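Packaging and Surfaces, Unit 4: Snack Packs and Cans
Instructor: Hui-mei Chang
November 2019

Reading for this unit is the Paracha chapter on flexible packs, pages 2 to 17. Bring your notebook. We start with the two kinds of container most people handle every day, the drink can and the snack bag.

A can is a rigid pack. It stands upright by itself, and the printing goes all the way around, so a shopper sees only part of the name at a time. Designers often run the brand name up the side in large letters for this reason. When you sketch a can, draw the rim first and then the bands of color below it.

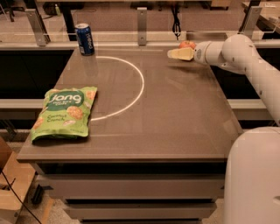
A bag is a flexible pack. It has a front and a back, and the front is usually read flat. Look for the order of the parts: the logo near the top, the kind of snack under it, then the flavor name, with pictures of the product placed where there is room. Creases change how all of these read. Green is common for coconut flavors, but check this on your own store visit.

Glossy tables throw reflections under a can. Leave them out of your sketch.

For next week: choose one can and one bag from home. Draw each from above and from the side, label the main parts, and write 200 words comparing them. Hand in your pages to Nighat Paracha in Room 461.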